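Marel 2 gallery: two-arm planning and perception on clear objects

Last updated: November

Marel is the motion and perception stack we maintain at Orneck for paired tabletop arms. Version 2 replaces the single-arm planner with a joint one, so both arms are solved in the same configuration space and share one collision model. The gallery covers the transparent object work, the part of the release that took the most time.

Glass and clear plastic return poor depth. The old pipeline filled the gaps with table height, and the planner then drove fingers through a wall it had no points for. Marel 2 drops the fill step. A segmentation mask is taken from each wrist view, the two masks are intersected, and the resulting hull goes to the planner with a fixed margin. Hulls older than 197 ms are discarded and the arm holds position until a new one arrives.

Grasp candidates are scored on the Tindstead scorer, capped at 2000 per cycle. In practice the 43 best are passed on to the inverse kinematics check. Approach speed inside the margin is limited to 20 mm/s. Both limits are set in the cell config file and can be changed without a rebuild.

Known issues: specular highlights on a curved rim can split a mask in two. The Panasiuk branch merges fragments by contour and will be folded in once its timing is stable. Cable loops near the wrist are still modeled as a single capsule, a coarse fit that rejects some valid poses.

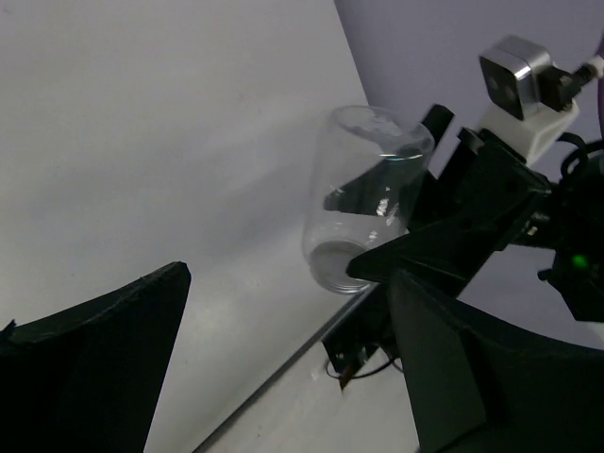
Wrist view from one arm, with the other arm's fingers placed around a tilted clear jar at the corner of the table.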